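Flora Kinnear does not believe in matching sets, and she would like that on the record before the kettle boils.

"A matching set is a hostage situation," she says. "You break one and you spend the next ten years hunting for its twin. If nothing matches, you break one and you sweep up."

She has had practice. The supper club she runs out of her front room on Grosness Street started with 20 guests and, by her count, 26 bowls, most of them from the closing sale of a restaurant supplier called Hsieh. She paid $200 for the lot and carried it home in two trips on the bus. "The driver asked if I was moving out or moving in. I said I was getting into soup."

Soup remains the heart of the operation. There is bread too, and in September a plum cake people write to her about, but she is firm that a meal ought to fit in a bowl. Plates she regards with suspicion. "Everything on a plate is trying to get away from everything else."

I ask how she decides who gets which one. She looks at me as if I had asked how she decides who gets which chair.

"They fight. Quietly, they're polite people, but they fight. Everyone wants pink. I've seen a retired judge walk the long way past two other guests to sit down in front of pink."

And the cloth?

"Patchwork hides everything. My sister gave me a white linen one from Jinemar, very elegant, and it lasted until the first beet."

She was once offered a proper dining room, in the old Zastomano building, with a lease and a sign out front. The rent was 3000 a month. She went to see it, admired the windows, and came home to make lentils.

"I'd have had to buy plates," she says.

By now she has stopped pretending the interview is more interesting than supper. She lays the table before she starts cooking, never after, and she puts the bowls close together in the middle so people have to reach across and talk to each other.

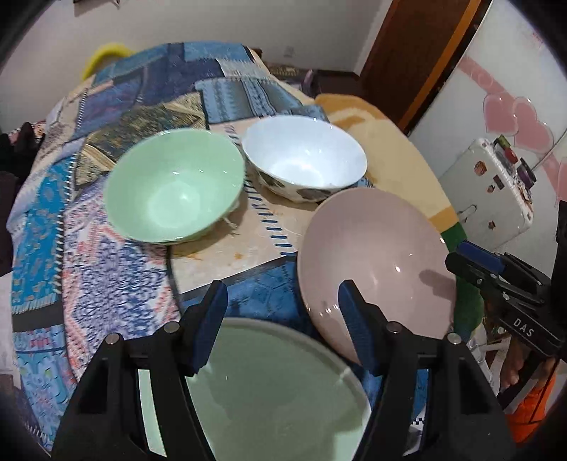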